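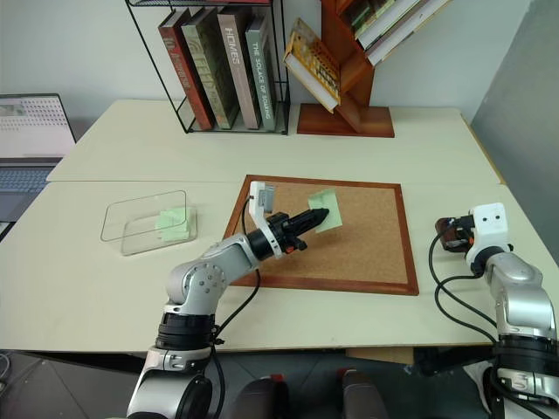 The Cork Board Comes Down

2 April 2019

I have owned a cork board for 11 years and in that time I have thrown away, I think, nothing that was ever pinned to it. It hung by the back door, where it worked like a coral reef. Things drifted in, stuck, and were slowly covered by other things. Last weekend I took it off the wall and put it flat on the table, which I recommend if you want to find out how many pushpins can roll under a refrigerator.

I had been meaning to do this since August. Lizelle Msimang had come over for coffee, asked if I had a pen, and then stood reading my board the way people read the plaques in a small museum. "Who is Molefe?" she asked. Molefe is a plumber. He fixed the upstairs sink two apartments ago, in a different city, and I had carried his number with me ever since like a letter of introduction.

So, the contents. There was a bus timetable for Dimstead with a route on it that no longer runs. There was a punch card from the Flekia bakery, nine stamps in and one short of a free loaf (the bakery is now a place that sells phone cases, and I did briefly consider going in to ask). There were takeout menus, a key I can't match to any door I've ever had, and a wedding invitation from Rhodri Foulkes, who has since moved on to another wedding. I kept the invitation. The paper is very good.

Under all that was the cork, which I hadn't seen in years. It's a nice light speckled brown, and the reddish-brown frame goes with it better than I remembered. I must have had taste once.

What went back on first was sticky notes, pale green, overlapping at an angle toward the top. I know. A sticky note on a cork board defeats the purpose of both, and they'll be on the floor the first time someone slams the door. But I bought the things in the Nolenlow closing sale, in a box I took for a modest supply and which contained 770 sheets, and I would like to finish them before I die.

The rest of the board is staying bare for now. My rule is that anything that goes up has to have a date on it, and anything past its date comes off. I made this rule on Saturday and have already granted two exceptions – one for the key, one for Molefe.

It goes back on the wall as soon as I find the hook. I took the hook off first so I wouldn't lose it, and put it somewhere sensible.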